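Ground rules for hand-held capture

A shared rulebook for demonstration recording is taking shape, one floor cable at a time

Features | Automation practice

When the recording group at Bolgate compared its logs with those of its partner site in Hornitz last November, the two sets could not be merged. Both sites had used paired hand-held grippers with marker cubes under the jaws. Both had recorded the same desk-tidying tasks. The cubes, however, had been fitted at different angles, and neither site had written the angle down.

Of 1598 episodes submitted for the merge, 114 carried enough information to be corrected after the fact. The rest were kept for local use only.

The outcome was the Frade practice note, a short document now in its second draft. It covers three areas: marker condition, cable management and the state of the workspace before recording starts. It sets no requirements for the learning software that uses the data.

The marker section is the longest. Printed faces must be flat, matte and free of scuffs, and a cube that has been dropped is to be checked against the reference jig before it is used again. Operators are asked to begin each episode with both cubes in view of the head camera and hold still for a two-second count. Sleeves should be close-fitting and should not reach the cube when the wrist is bent. 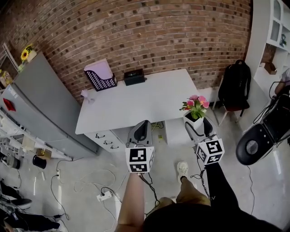
Cables took up more of the drafting time than anyone had planned. The first draft called for all tethers to be routed overhead, a rule that suited Bolgate, where the ceiling is low, and was unworkable at Hornitz. The second draft permits tethers to hang to the floor if the operator can take one full step in any direction without tension on the connector. Power strips are to stay outside the operator's standing area, and closed footwear is required.

The workspace section is the one most likely to change. Early versions asked for a cleared desk and a plain backdrop. Several sites objected that the finished systems are meant for ordinary offices and homes, where desks hold file holders, plants and whatever was left there the day before. The present wording allows normal furnishings and asks only that objects not involved in the task stay put for the length of a session. Bystanders may be in the room if they have signed the recording consent form.

Groltstead, the third site to adopt the note, has since logged 2372 episodes under the second draft. Its own audit passed 1494 of them without comment. Most of the remainder were flagged for a missing still period at the start — a fault of habit that a printed card at the operator's station is meant to fix.

Open items for the third draft include cleaning intervals for gripper pads, a common format for the angle record, and whether left and right units should carry different marker sets. Comments from participating sites are being accepted until the end of March.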